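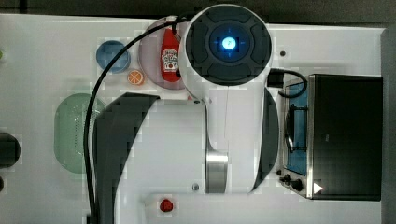
Leokadia Krawczyk
Corresponding author, responsible for transcription and coding

4. Naming and offering in pretend meals

4.1 What was counted

In the previous section we described the families and the recording procedure. We now turn to the talk itself. The recordings from Lallaren contain 1,927 utterances in which an adult or a child refers to a food, a dish or a kitchen object. Each utterance was placed in one category only. When an utterance could belong to two categories, for example when a mother says "Here is your soup, it is soup with carrots", we coded the first action, in this case the offer. This rule is simple, and it has a price to which we return in 4.3.

The largest category is naming, with 700 utterances. By naming we understand that the speaker gives or asks for the word of an object and does nothing more with it in the game: "What is this?", "It's a strawberry", "No, that one is a tomato". The second category which interests us here is offering, with 376 utterances. In an offer the object is treated as something that another person can eat, drink or use: "Do you want some?", "Careful, it's hot", "You forgot the ketchup". The remaining utterances are instructions, comments on the game and complaints, and they are treated in Section 5.

It was our expectation that naming would be most frequent with the youngest children and then would slowly give place to offering. This is only partly what we found. In families where two languages are used at home, naming stays high also with the older children, because many objects are named twice. A father holds up the orange and says the Polish word, the child answers in English, and the father repeats both. Earlier work with monolingual families could not see this pattern.

4.2 Condiments and other additions

A small group of foods behaves differently from the rest. Bread, fruit and soup are named and offered by nearly all speakers. Ketchup, salt and sugar are almost never named. They come into the talk late, as an addition to something else, and very often as a correction: the meal was already served, and one person finds that it is not complete. We call these foods additions.

An addition needs a base. When a child put the bottle directly on a plate, adults commonly asked what was under it or what it was for. Figure 2 gives such an arrangement, with the ketchup bottle lying on the round plate and the orange slice and the strawberry close by. On a shop shelf the bottle is one product among others. On a plate it asks for an explanation, and the adults in our data usually want to hear one – "Is it for the fries?" – even when there are no fries in the game.
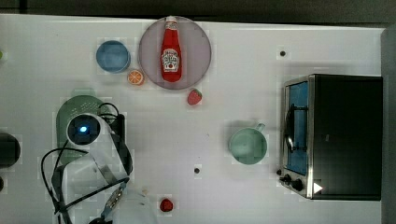 Ksawery Zawadzka, after reading an earlier draft of this section, objected that the question "Is it for the fries?" may say more about the adult's table manners than about the child's vocabulary, and that a child who serves ketchup alone could be quite satisfied with the meal. We accept this remark. In the present version we speak about additions only as a category of adult talk, and we make no claim about how the children themselves divide the foods.

It is also true that some children resisted the question. One girl answered "It's just ketchup" to her grandmother three times in the same game, and the third time she took the plate away. These answers were coded as complaints. A second coder, Idris Prydderch, preferred to code them as naming, and after discussion we kept the first solution. The choice does not change the order of the categories.

4.3 An extract from the field notes

The rule of the first action hides some offers. The following note was written directly after a visit, and we give it with small changes in grammar. 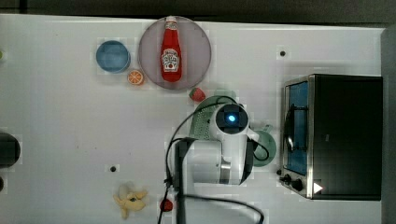 Lallaren, July

The mother asks for lunch. The boy says "Wait, wait" and then "You have to sit down". She sits down. He gives her the blue bowl and says "This is the bowl". By our rule it is naming, but she answers "Thank you, it smells good", so for her it was clearly an offer. Afterwards he names the orange and she thanks him again. He seems pleased and begins to name everything in the same manner. I do not think he would call it naming. The older sister corrects him from the other room: "You have to say what's in it!" He shouts back that it is lunch.

In this extract the form of the utterance and its work in the game go in separate directions. If we coded by the answer of the partner, a part of the naming category would move to offering. We tried this second coding on the visits of one family only. It was slow, and for many utterances there was no answer at all, so the coder had nothing to lean on. For this reason the tables in Section 5 follow the first rule, and utterances which received thanks from the partner are marked with a star.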